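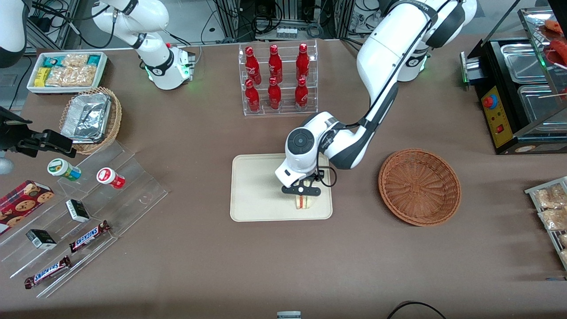 Naheed Rizvi talks with her hands, and since her hands are usually holding a packet of something, you learn to sit a little way back. I went to see her in September to talk about snack tables, a subject I thought would fill ten minutes. I stayed until it was dark out. She sets up the help-yourself food at Mirudier, the shared work building by the canal, and she has opinions on all of it: where the bread goes, what belongs in a basket, how high a cookie box should sit. "People eat with their eyes from the doorway," she told me, and pointed me at the clear stepped stand with the red chocolate chip cookie box and the two chocolate bars on it. "You put that flat on the table, it's groceries. You put it on a step, it's a treat. Same cookies!"

I had to ask about the step thing, because I own no display stands and never felt the lack. She laughed at me for a while. Then she told me how it started. Seven years ago she was doing the weekly shop for an office called Pudard, just milk and coffee and whatever was on sale, and she'd unpack it all onto a counter and leave. "I came back the next morning and nobody had touched the good crackers," she said. "They were behind the paper towels. So I moved them to the front and they were gone by lunch. I thought, well, that's my whole job then, isn't it?"

Her boss back then was Normunds Raudsepp, and he let her have a small budget to play with. She spent the first of it on a wicker basket (round, secondhand, smelled like onions for a month) and the rest on bins. She likes a plain white bin for packaged stuff, the rectangular kind you can lift with one arm, and she gets quite stern about what happens inside it. Tall things at the back. Bread bags toward the front, where you can grab one without knocking over the rest.

"Bread is what they come for," she said. "Everybody says they want chocolate. They want toast."

Which brings us to the oven. She fought for that oven! Mirudier had a rule against anything that heats up outside the kitchen, and she wrote to the building manager, Þröstur Lund, again and again until he gave in. I called him later to check her side of it and he sighed down the phone. "She sent me a floor plan," he said. "With arrows. I said yes mostly so that I wouldn't get another floor plan." He also admitted he has a sandwich up there most afternoons at four, so I don't feel too sorry for him.

I asked Naheed what a good table costs to keep going. She keeps her receipts in an old Amarasinghe tea tin and she tipped them out in front of me. A normal week comes to 272 dollars. The week of the open house it was 1,326, and she went a bit quiet when she read that one out. "That was a lot of cheese," she said.

Foil is her other big thing. She wraps more than anyone I've ever met, and she won't have plastic film on the table at all. "You can't find the end of it. With foil you just open it up, take your piece, and squash it shut again. It doesn't need to look nice." She did once wrap and label everything by hand, names and dates and what was in it, and gave that up inside a week when she noticed people were peeking under the foil anyway.

We got onto arguments then, because I love an argument. The worst one was with Kęstutis Ramanauskas, who works two floors down at Priltano and believes chocolate should be kept in a drawer. He says he can't get anything done if he can see it. Naheed tried it his way. She had complaints from both ends of the hall, and one of them was a poem. So the bars went back out, low down, on the bottom steps, and Kęstutis now takes the other stairs. "We're friends," she said. "He brings me jam."

I wanted to know what a person at home should do, someone like me with one short counter and a husband who stacks cereal sideways. She thought about it properly. Use a tray, she said, any tray, so the crumbs have somewhere to be. Keep one basket for the thing you want eaten today. If a jar or a tub falls over twice in the same spot, stop standing it up and move it. And leave a bit of table bare, "so somebody can put their plate down, for heaven's sake."

I went home and moved our crackers to the front. They lasted until breakfast.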